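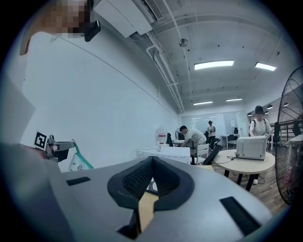

Ceiling services and light panels in the Cumevum room at Mornlow. A translucent bag with a teal-green edge hangs against the wall.

Cumevum has moved its household goods work into a single room on the Alhassan side of the Mornlow building, the group said on Wed 7 August. Sorting, packing and storage had been split between two floors since February.

The room has white walls and a wood-grain floor. Pipes and conduits are left exposed along the ceiling line, running from a large ceiling unit to the far wall. Lighting is by fluorescent panels, with a row of small pendant lamps on one side. No changes were made to the ceiling for the move – the lease does not allow them – and the work was limited to furniture, outlets and shelf space.

Goods are handled in four steps: intake, check, packing and labeling. Small kitchen appliances, racks, framed pictures and desk equipment make up most of the volume. Cumevum logged 3775 items between February and the end of last month. Appliances are stored with their power cords coiled and kept with the unit, a rule brought in after cords were repeatedly matched to the wrong item at the old site. 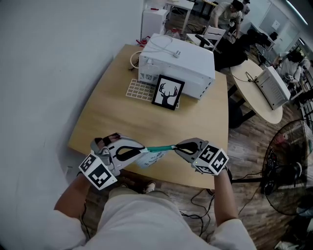 A microwave oven with its cable coiled on top, a framed deer-head silhouette and a white grid rack on the wooden table. A teal-green strap is stretched along the near edge.

Loose parts are bagged and labeled with the number of the item they belong to. Flat goods such as racks and picture frames are packed last, on edge, with a sheet of card between each one. Glass is wrapped separately and does not go in the same carton as an appliance. A carton that cannot be lifted by one person is opened and split.

Items may be held in the room for up to 30 days. After that they go to the Fistora store, where they are listed again under the same number. The limit applies to complete items only – parts waiting for a match can stay longer.

Three changes are still to come under the current plan. The label printer is to be moved closer to the packing table, a second set of shelves will be fitted, and the paper intake form will be replaced by the one already used at Fistora. Drop-off hours are not affected by the move. Deliveries should use the Alhassan entrance, and cartons should be marked on the short side with the item type and the number of pieces.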